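How to Mark Out a Small-Sided Soccer Pitch on Grass

Conutdale District League, ground notes, revised August 2019

These notes cover marking a pitch for 5-a-side matches on a flat grass field. They apply to the Ruscombe and Lullitz grounds. Two people can do the work in one morning.

What you need

A long tape measure, corner pegs, string, a hammer, a line marker and ready-mixed white line paint. Check that the tape is not stretched. A cloth tape that has been left out over winter should be replaced.

Step 1. Set the base line

Choose the straighter long side of the field. Drive a peg at one end, run the string to the far end of the touchline and pull it tight before driving the second peg. The string should sit just clear of the grass. If it rests on high spots, cut the grass first.

Step 2. Square the corners

From the first peg, measure 3 yards along the string and push in a temporary peg. Measure 4 yards out from the corner at what looks like a right angle. Adjust the second measurement until the diagonal between the two points is exactly 5 yards. The corner is now square. Repeat at the other end of the base line.

Step 3. Close the rectangle

Measure the pitch width from both base corners, peg the far corners and run string around all four sides. Measure both diagonals. They should match. A difference of a few inches can be corrected by moving the far pegs. Anything larger means that one of the near corners is wrong, and Step 2 must be done again. 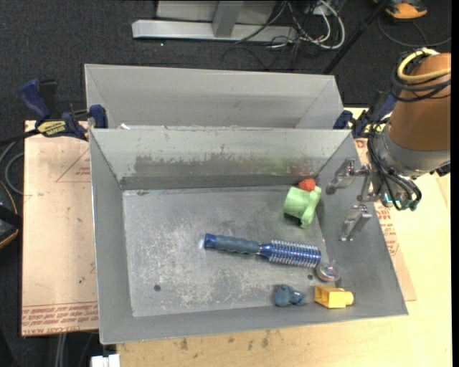 Which lines should be painted first?

Paint the touchlines and goal lines first, then the halfway line, then the goal areas. Work away from the wet paint so that the marker wheels do not cross it.

Step 4. Paint

Walk at a steady pace with the wheel beside the string — never on it. Overlap slightly at the corners. On the Ruscombe ground a first marking takes almost 300 yards of line, so fill the tank before starting.

Step 5. Goal areas

Peg the center of each goal line. Tie a string to the peg, cut to the radius in the league rules, and swing it from goal line to goal line to form the half circle. Mark the arc lightly with a spray can, check it by eye from the halfway line, and then paint over it.

Upkeep

Repaint before every second match in the growing season. From December the grass hardly grows and the lines last longer, but heavy rain will still thin them. The Farooqui line marker should be rinsed with clean water after each use, including the nozzle and filter — dried paint in the filter is the usual cause of a broken line.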